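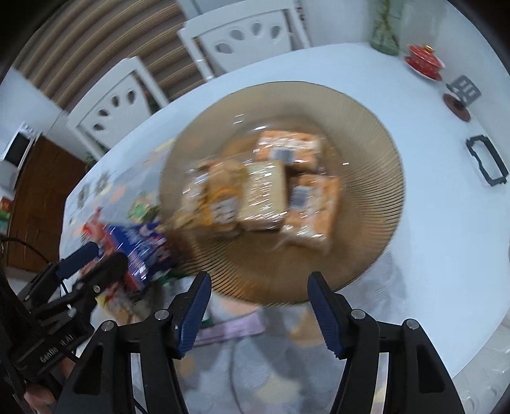 Home News Food & Home Opinion Archive

She rented plates to half of Trumville. She would rather you bought your own

April 17, 2026
By Akash Kandpal

Aparecida Evangelista wants it known that she does not believe in the dinner party revival. "I read about it every spring," she says. "Then I look at my order book, and my order book hasn't read the article."

Evangelista ran Satisa, a tableware rental business on the north side of Trumville, for 18 years before handing it to her cousin Edivaldo Bittencourt last June. She still goes in most mornings, mainly, as far as I can tell, to disagree with him.

The case for renting sounds good. You have 14 people coming, you own six plates, and a van brings the rest and takes them away dirty. Satisa charges $162 for a full table with glasses and serving dishes. I put it to her that this must save people money.

"Once, yes. Do it three times and you could have bought the lot secondhand and kept it." She says this in front of Bittencourt, who looks at the ceiling.

I had come expecting a sales pitch for the green side of the business, which takes up a good deal of the company's brochure. She was cooler on it than I was. "A plate in a cupboard doesn't burn gas. My van burns gas. You want to tell me it's good for the planet, show me the sum." Had anyone done the sum? "Edivaldo was going to."

Bittencourt, when I asked, said it was on his list. He is more hopeful than his cousin about nearly everything. He has added 300 pieces of colored glass to the stock and thinks younger customers are tired of plain white china. "They want the stuff their grandmother had," he told me. "They come in and they hold it up to the light."

"They hold it up and then they order the white," Evangelista said.

On one point the two agree, and so do I: matching sets are overrated. She grew up eating off odd plates in a house where guests turned up without calling, and she can't remember a single person minding. What people remember, she says, is whether the food was late and whether they were stuck beside someone dull.

So what should a nervous host spend money on? "Chairs," she said at once. "People will eat off anything, but after an hour on a stool they want to go home."

She may be right. I own four chairs.

Comments (3)

Rūta Avotiņš
We rented from Satisa for my sister's wedding and it was fine, but the deposit took weeks to come back. Would have liked a question about that.

Swai
Chairs!! Yes. We borrowed benches from next door and my dad complained all night.

Edileuza Bittencourt
She has been saying this about the van since the van was new. Edivaldo, do the sum.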